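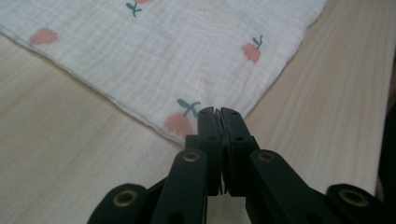
Febrero, once de la noche

Hoy por fin he usado los puntos de Grokico. Tenía 2000 desde el verano y me daba pena gastarlos, como si fueran monedas antiguas. Antes había que llamar por teléfono y explicar todo dos veces, y a mí el teléfono en español todavía me pone nerviosa. Ahora la reserva se hace en la página, pero me costó bastante entender la palabra «canje». La busqué en el diccionario.

El vuelo es con Rorkon hasta Stotonden, para visitar a mi hermana. Las tasas son 44 euros y no se pueden pagar con puntos, eso no lo sabía. Elegí ventanilla, fila 4. Después me salió un aviso de que me quedan 283 puntos y que caducan en junio. No alcanzan ni para una maleta.

La agencia Goicoechea me pedía casi el triple por el mismo trayecto, con una escala de cinco horas. La señora fue muy amable y me dio un folleto, que he dejado en la cocina.

He imprimido la confirmación (¿o se dice impreso? tengo que preguntarlo en clase). Mi hermana todavía no lo sabe. La llamaré mañana, después de comer. Falta mirar el tren del aeropuerto al centro y si dejan subir con la mochila grande.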